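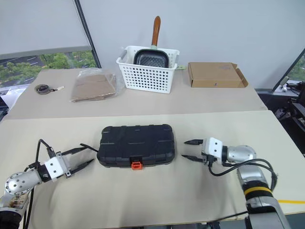 Fig. 4. Both grippers at the case, long fingers on the left arm, short on the right.

4.2 Comparing two grippers on the hard case

The Tokonska sheet says either finger set will handle a flat case. We would not take that on trust. Run the test on your own table before you order a second pair.

1. Lay the case flat, long side facing the arms.
2. Open both grippers fully and bring them level with the ends of the lid.
3. Close the left, then the right. Stop if the case slides.
4. Lift slowly, hold, and set down. Log every try, dropped ones included.
5. Swap the finger sets over and repeat from step 1.

Caution: check the cable loops at each wrist before step 4. A loop that catches can look like a weak grip.

Note: Pendico quotes 1,333 lifts without a slip – on what sort of case, it does not say. Do 100 of your own for each set.

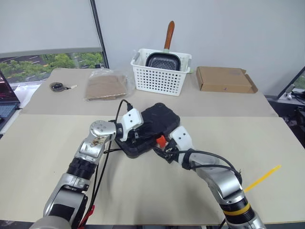 Can I skip the swap if one set is clearly better?
Do the swap anyway. Without it you may be comparing the arms, and a poorly zeroed arm will make good fingers look bad.

6. Save the log under the controller's serial number. Eliseo Escobedo keeps the master copy. The score the controller gives itself is no substitute for it.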